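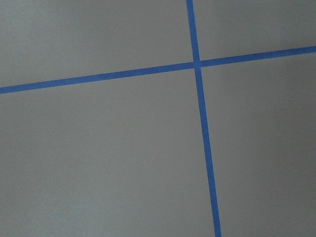
Noura Abu Hammour wrote back within the hour: the cross is fine for finding the table origin, but it won't help with wrist rotation unless you know how square the two strips are. I'm answering in the thread so it's all in one place.

I laid the tape by eye against a carpenter's square. I never measured the angle afterward. The arm is my own build with Cilliten servos on all the joints, and the shop table has been the work surface since May. The routine is simple. Move the wrist over the crossing, find the two blue lines, fit a line to each one, take the intersection, call that zero. Position comes back within 3 mm most of the time. Rotation wanders, and I'd like to fix that before I bolt on the new gripper.

Code is the Sasura line fitter with the thresholds changed for blue on gray. Happy to paste it.

4 replies

bandsaw_kit
Tape is a bad reference. It creeps, and the edges pick up dust. Print a checkerboard, glue it to glass, and be done. I fought with tape for a whole winter on my old plotter and I'm not going back.

issahaku_mod
Disagree. For a shop table a checkerboard is one more thing to put away and lose. Tape stays put for weeks if the surface is clean when you lay it. The Issahaku club arm ran off a taped cross for 1,000 pick cycles and we replaced the tape once, after somebody set a paint can on it.

For the rotation problem, are you fitting the center of each strip or one edge? The strip gets wider toward the camera when you look at it on a slant. Fit both edges and correct for the tilt first.

OP
One edge. The left one on the upright strip and the top one on the other. That could be it. I don't correct for tilt at all, I just assumed the wrist was looking straight down, and it isn't.

bandsaw_kit
So you don't have a camera calibration? Then the tape argument can wait. Do the lens and the mounting angle first. You need a checkerboard for that anyway — 10 views, different angles, takes a lunch break.

Noura Abu Hammour
Agree with Kit on the calibration, still not on throwing out the tape. Keep both. Calibrate with the board, then use the cross for a quick check at startup. If the zero has moved, something is loose. On mine it was the wrist clamp, every time.

Also watch your light. If one side of the table is darker, a fixed threshold can pull the edge over a little. I use hue instead of brightness.

OP
Mine is still on brightness. I'll change that tonight and run the startup check 30 times without moving anything, so I have a spread to compare against. Then the board. Does anyone have the drawing for the Zistavholm wrist clamp? The link in the parts thread is dead.

issahaku_mod
I have it. Sending you a message.

Share (3)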